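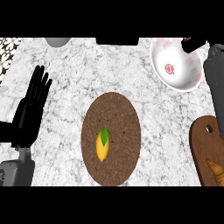

3. Simulated kitchen tasks

3.1 Setting and purpose

The work reported in this section was done by students on the second-year robotics project module at Wendwood, with the test scenes shared by a partner class at Zurnevbridge. Both classes had access to a physical arm for only part of the term, so the main body of the work was carried out in simulation. Students wrote and trained their controllers on ordinary desktop machines and handed in their code through a common folder.

The kitchen was chosen as the setting for two reasons. It offers small objects of irregular shape, which are harder to grasp than blocks, and most students can judge without instruction whether a kitchen task has been done properly. The second point mattered for marking. In the previous year the module had used an assembly task with pegs and plates, and a large share of the questions put to the teaching staff concerned what counted as a finished assembly.

3.2 Scene and robot

Each scene places a two-armed robot at a worktop. Figure 1 gives the robot's own view of one such scene, with a lemon lying on an oval trivet between the two arms, a bowl further back and a chopping board to the right. The hand on the left is open, with its fingers spread. Controllers received views of this type at every time step, together with the joint positions of both arms. They were not given the true positions of the objects.

Figure 1. Robot's view of a simulated worktop scene, with the lemon on the trivet.

The surface finish of the worktop was varied between scenes, as were the positions of the objects. Scenes were drawn from a pool of 1,000 layouts generated in advance with the Lozano scene tool, which the partner class maintains. Of these, 600 were released to students at the start of the module, 200 were released in March for tuning, and the remaining 200 were held back for the final test. A layout was rejected at the generation stage if any object overlapped another in a way that could not occur on a real worktop.

3.3 Tasks

Four tasks were set. In the first, the robot had to lift the lemon clear of the surface it was resting on and hold it steady. In the second, it had to put the lemon in the bowl. The third was the same as the second, except that the starting position of the lemon was out of easy reach of the hand that the bowl favoured, so that most groups chose to pass it from one hand to the other. The fourth asked for the lemon to be moved to the chopping board without disturbing anything already on it.

The leaf on the lemon model caused more difficulty than expected. It is part of the object's visible shape, but early versions of the collision model left it out, and fingers passed straight through it. Several groups had trained for some weeks before this was noticed. The collision model was corrected and the groups were given the option of keeping their old controllers or starting again. Most started again. Results obtained with the old model are not included in Section 4.

3.4 Student groups and training

Students worked in groups of three or four. Each group recorded its own demonstrations by steering the simulated arms with a pair of handheld controllers, then trained a policy on the recordings. The Fledberg library was used for training throughout, with its default settings as the starting point. Groups were free to change the settings but had to keep a written log of each change and the reason for it.

No limit was placed on the number of demonstrations. In practice the limit was patience. Steering a four-fingered hand with a handheld controller is slow to learn, and the logs show that students discarded many of their first recordings. Some groups divided the labour so that one member did all the steering. These groups tended to produce smoother demonstrations, although their policies coped less well when the lemon began in an unusual place.

3.5 Scoring

A run was scored as a success if the goal was met within the time allowed and held until the end of the run. Runs in which the lemon left the worktop were stopped at once and scored as failures. Partial credit was given to groups in the module marks for a sound approach to the lemon or a stable grasp, but it is left out of the figures reported here. Scoring was done by a script, and members of the teaching staff replayed a sample of runs to check it. Where the script and the staff disagreed, the cause was nearly always a lemon resting against the rim of the bowl, and the rule was then tightened so that the whole fruit had to lie inside.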